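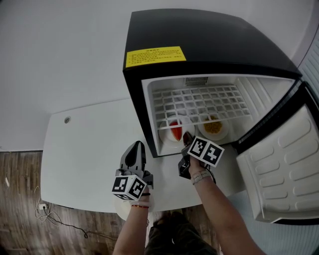
Althorpe House: Frequently Asked Questions for Residents

Kitchens and food storage

Who may use the shared kitchens?

The kitchens on each floor are reserved for the residents of that floor and their registered guests. Guests may use the kitchen only while accompanied by the resident who signed them in. Residents of Zelenák Wing have their own kitchen on the ground floor and should not use those in the main building unless theirs is closed for repair.

May I keep a small refrigerator in my room?

Yes, with written permission. Each room may contain one compact refrigerator with a capacity of up to 57 litres. The application form is available from the Residents' Office and should be returned before the appliance is brought into the building. Freezers, ice makers and wine coolers are not permitted in rooms.

Is there a charge?

A supplement of £6 per month is added to the rent account for each approved refrigerator. It is charged for whole months only. If you remove the appliance, please tell the Residents' Office in writing so that the supplement can be stopped from the following month.

Does my refrigerator need to be tested?

All electrical appliances more than one year old must pass a safety test before use. Tests are carried out by Provmont in the first half of each term, and no fee is payable. An appliance that fails will be labelled and must be taken out of the building within 14 days. New appliances are exempt for the first year if you can produce the receipt.

Where should it be placed?

Stand the appliance on a firm, level surface with a clear gap behind it. It must be plugged directly into a wall socket. Extension leads and adaptors may not be used for refrigerators, and appliances may not be kept in wardrobes or under beds.

How should food be stored in the shared refrigerators?

Each resident is allocated one shelf section, marked with the room number. Food should be covered and labelled with your name and the date on which it was opened or cooked. Raw meat and fish belong on the bottom shelf in a sealed container. Unlabelled food is removed when the refrigerators are cleaned, and the House does not pay compensation for items thrown away.

What happens over the vacation?

Shared refrigerators are emptied and switched off at the end of the summer term. They remain on during the shorter vacations, although perishable food should be taken away if you will be absent for more than a week. Refrigerators in rooms must be emptied, defrosted and left with the door open before you hand in your key.

Rooms and general matters

How do I report a fault?

Faults should be reported through Broluter, the online maintenance system, using the login issued with your tenancy papers. Please give the room number and say whether staff may enter in your absence. Water leaks, loss of power and broken external locks should be reported by telephone to the duty desk on extension 460 at any hour.

May I change rooms?

Requests are considered from February onwards by Miroslava Zeman, Accommodation Manager. Moves at other times of year are approved only on medical or welfare grounds. An administration fee of £85 applies to all moves made at the resident's request.

What are the quiet hours?

Quiet hours run from 11 pm to 7 am. During the examination period they begin at 9 pm. Complaints about noise should be made to the duty desk at the time of the disturbance.

Can post be collected on my behalf?

Letters may be collected by another resident who presents a signed note. Parcels are released only to the person named on the label, on production of a House card.

Whom should I contact about my rent account?

Questions about invoices, supplements and refunds should be sent to Norbert Hrubý in the Residents' Office, quoting your room number. The office is open from 9.30 am to 4 pm and closes for lunch between 12.30 pm and 1.15 pm.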